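杯架，或者说一棵不长叶子的树

我对杯架一向没什么信心。这类东西在店里好看，在别人家的厨房里也好看，搬回自己家，过一阵就成了挂茶包、橡皮筋和旧钥匙的地方。所以Maj-Britt Holmgren来问我愿不愿意给这一页写几句话，我先问她能不能写难听的。她说可以，但每条最好只有一两行。我没做到，下面有几条写长了，她没有删，我就当她默认了。

这一页收的是我和几位朋友这段时间用过、借过或者差点买下来的挂杯子的东西，大部分是木头的，也有铁的和陶的。顺序没有讲究，想到哪件写哪件。喜欢看评分的人可以到别处去，我不打分。

门边的铁钩

最早用的其实连架子都算不上，就是橱柜底下拧的一排钩子。好处是不占台面，坏处是拧进去以后就再也不想动了。钩子之间的距离是按当时那几只小杯子量的，后来换了大一号的，挂上去互相磕。有人告诉我可以隔一个钩挂一只，那我当初为什么要拧那么多？

倒扣在窗台上

Mansa Osei坚持认为杯子根本用不着架子，洗完往窗台的茶巾上一扣就行。我去她家喝过许多次茶，不得不承认没有哪次喝出怪味。可是她家窗台宽，我家的窗台放一盆罗勒就满了。另外她那块茶巾洗得很勤，换成我，恐怕过不了一个星期就灰了。这一条我保留意见，茶倒是挺好喝。

旋转式的那种

底座能转，广告上说伸手就能拿到任何一只杯子。我不明白厨房台面上有什么东西是非转一下才拿得到的。转起来的时候杯子会往外甩，甩的幅度不大，但足够让挂在外侧的那只碰到水龙头。Adom Abugri说我转得太用力。可能吧。我后来不转了，它就成了一个比普通杯架多一道缝的杯架，那道缝里很会积面粉。

铁丝弯的

轻，便宜，看着利索。空的时候站得很稳，只挂一边就歪。说明上写着要左右对称地挂，可早上从上面取杯子的人不会照着对称来取，谁起得早谁先拿顺手的那只。我家剩下的总是右边的几只，所以它总往右边倾。底下垫过一片软木，好一些，但一想到要给杯架找配重，我就对它没什么耐心了。

黑漆的那一件

黑漆木头的，Mohammed-Awal Ansah搬家前送给我，说用了很多年。漆面摸上去很舒服，挂杆的端头却已经磨出了木色。他觉得这是岁月，我觉得是漆不行。杯柄内侧如果有一圈没上釉的地方，挂久了就像砂纸，什么漆也经不起天天蹭。他说我不懂欣赏旧物，我说他不过是懒得自己扔。我们为这事还吵了几句，杯架现在仍在我家，挂着两条围裙带子。

陶的，带一个水盘

陶做的立杆插在陶做的盘子里，整套标价1489。在Stikville的集市上看见的，摊主讲了很久窑温，我听得很认真，最后还是没买。陶碰陶的那个声音我受不了，每挂一只都像要出事。水盘的想法倒是对的，刚洗完的杯子总要滴水，可既然有了水盘，就得有人去倒水盘里的水。摊主对这个问题的回答是“顺手”。我家没有顺手的人。

墙上的木条

一条长木板，上面斜着插短棍，钉在墙上。照片里几乎都是浅色的墙、浅色的木头，棍子上疏疏地挂着几只灰釉杯子。我不否认好看。问题在墙。我家的墙打孔以后掉渣，膨胀管塞进去会跟着螺丝一起转。Tetteh Dankwa来帮过忙，他钻得很正，水平尺也量过，然后我们两个人站在那里看着石膏粉往下落。木条现在横放在书架顶上，放不了杯子，放得住明信片。

Breltby，浅色木头的桌面款

这件是我自己花198在Ofori买的，按理说应该替它多讲几句好话。我没有那么多好话。店员给它起了很多形容词，什么温润，什么呼吸感，我问她底座为什么不做成圆的，她说椭圆的更有流动感。我问什么东西在流动，她就去招呼别的客人了。

拿回来以后，我先关心它倒不倒。木头的杯架最大的毛病就在这里：立杆靠一头，挂杆往外伸，杯子挂上去以后重量都在半空里，下面那块板够不够沉，看是看不出来的。我的办法是从最外面、最高的那根杆开始挂，先挂一只厚的，再挂一只更厚的，看后面翘不翘。我认识的人里头没有谁会这样试，他们都是先把最漂亮的一只挂上去拍照。

底座上的圆凹槽

我本来想单独骂一骂它。底座多出来一截，上面挖了一个浅浅的圆坑，店里说可以放正在用的那只杯子。请想一想：一个人端着茶，走到杯架前，把茶放到杯架上，然后站在旁边喝？我的茶放在书桌上，放在床头，放在洗衣机上，唯独没有放在杯架上的道理。

后来Adom拿它放糖罐，大小不合适，悬着一边。又有人放过茶匙垫，放过一颗柠檬。柠檬我留了几天，倒是挺服帖。要是店里老老实实说“这里放柠檬”，我可能还会高看他们一眼。还有一点，热杯子直接放在没上厚漆的木头上会不会留圈，我问了两个人，得到两种回答，一种是“不会”，一种是“留了才好看”。两种我都不信，所以至今没有往里面放过烫的东西。

挂杆的角度

斜着往上翘的比平的好，这一点我没有异议，杯子不会自己往外滑。可是翘到什么程度才算好，各家说法不一样。翘得太陡，杯柄就卡在杆子根部，杯身斜靠着立杆，取的时候要先往上提再往外送，半睡半醒的时候很容易提了忘送。Gernatik的宣传页上说他们的角度“经过反复推敲”。推敲了什么，和谁推敲的，没写。我写信去问过，回信里附了一张优惠券。

杆子端头做不做圆也值得看一眼。做圆了不伤釉，这是他们说的，我自己看不出有什么区别，倒是手背蹭上去不疼，这一点我认。

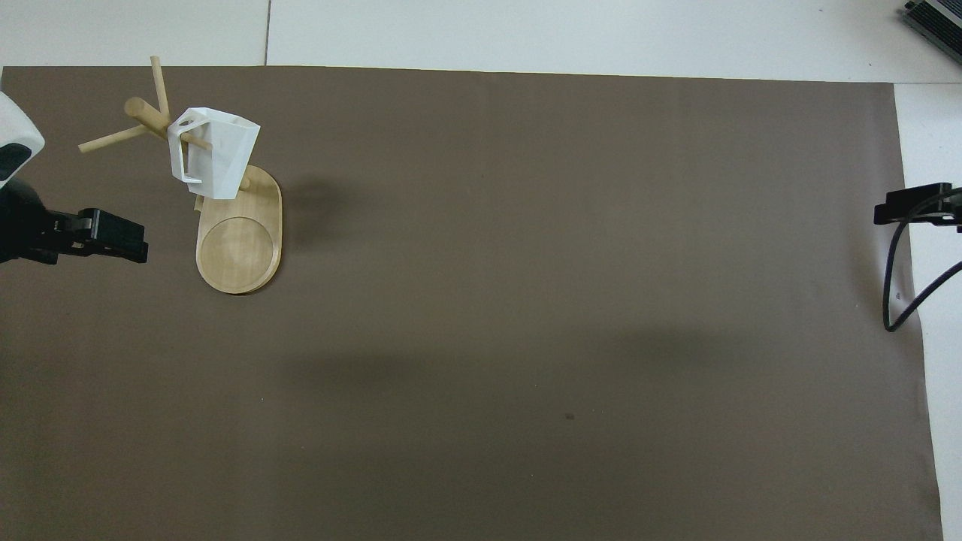 再说杯子本身。我一直怀疑多棱面的杯子是专门用来给杯架做广告的。棱面吃光，随便哪扇窗户边上都能显出几道明暗，换成普通的圆杯就只有一块白。可棱面杯洗起来要多转几下海绵，棱与棱之间的茶渍比平面上的顽固，我拿小苏打搓过，搓得掉，就是烦。Mansa说她有一只用了好些年，一点渍也没有。我请她拿来看看，她说在单位。

还有杯柄。买杯架之前最好先去看看自己家的杯柄，我是买完才看的。有两只是方柄，挂上去会往一边偏；有一只柄太窄，大人的手指都伸不进去，木杆当然更伸不进去。最常用的那只偏偏没有柄。杯架商人默认世界上的杯子都长一个样子，而我家的杯子来自婚礼、展会、旅行和楼下邻居搬走时留下的纸箱，谁也不像谁。

关于白杯子配浅色木头

这个搭配近几年到处都是，看多了有点乏。我承认它不出错，可不出错的东西我也见得太多了。Tetteh把一只橘红色的搪瓷杯挂在他家的浅木杯架上，配着旁边一口掉了漆的锅，我觉得比任何目录都耐看。Maj-Britt不同意，她说那只是乱。我们两个没有谈拢。

关于垫纸

有人喜欢在杯架下面铺纸，说是接水，也防台面刮花。我试过牛皮色的厚纸，铺上去头一天很像样，安安静静一大片，什么都显得贵。到了第二天就有人在上面写购物清单。纸遇水起皱，皱了就不平，不平杯架就晃，这个道理我花了一张纸的钱才弄明白。软布好一些，但是布会跟着杯架一起跑。直接放在台面上也没见出过什么大事。

关于灰尘

卖杯架的从来不提灰。杯口朝外或者朝下斜着，灰落得少，可是外壁照样落，常用的那几只没关系，最里面那只一个冬天不碰，拿下来能看见手印。我的办法是隔一阵把里外的杯子换一换位置，这件事我在四月想到过，记在冰箱门上，到现在还没做。冰箱门上的那张纸条也落灰了。

木头怎么擦

店里给了一小瓶油，让我每季度抹一次。抹了一回，杯柄上有味道，泡出来的茶像在木工房里喝的。剩下的大半瓶给了Mohammed-Awal，他拿去抹门把手，说效果很好。我现在只用拧得很干的布擦，擦完放一会儿再挂。会不会开裂我不敢保证，听说有人家里的裂了，也听说有人用了20年没事，这两种人我都没有亲眼见过。

底座下面也要翻过来看一看。贴毛毡的那种容易粘上碎屑，面包屑尤其多；没贴的那种在瓷砖上推起来会响。我选会响的，至少知道谁在半夜动过它。

给打算买的人

我没有什么建议。真要说的话，先把家里的杯子找个鞋盒装起来，每天用到哪只拿哪只，过些日子再看鞋盒里剩下什么。我照这个办法做过，剩下的比拿出来的多得多，那些剩下的本来也不需要一棵树来挂。当然我还是买了树。店里的灯光打得很好，那天又下雨，我在里面待了太久，空着手出来不好意思。

退货的事也顺便讲一句。Ofori的规定是拆了包装不退，而不拆包装又没法知道它晃不晃。我把这个矛盾讲给柜台听，柜台说可以在店里晃样品。样品底下用双面胶粘在桌子上了，我晃过。

读者来信

有位读者写来一长段，说我对圆凹槽不公平，她每天晚上在里面放假牙杯。我收回一部分意见。

另一位问挂杯子的时候杯口该朝左还是朝右。我不知道，我也不认为有谁知道。左撇子的来信比我预想的多，他们似乎都觉得现有的杯架是针对他们的，我看了看自己这件，看不出针对谁，也许我是右撇子的缘故。

还有人问我现在到底用不用。用。上面常挂着东西，偶尔还真是杯子。要是哪天不用了，我会把它拿给Adom，他一直说想要一件来晾手套。

最后改动：2022年10月6日，改了陶架子那一条的价钱，之前抄错了。

联系我们 | 文字与图片版权归作者所有，转载请先来信 | 返回顶部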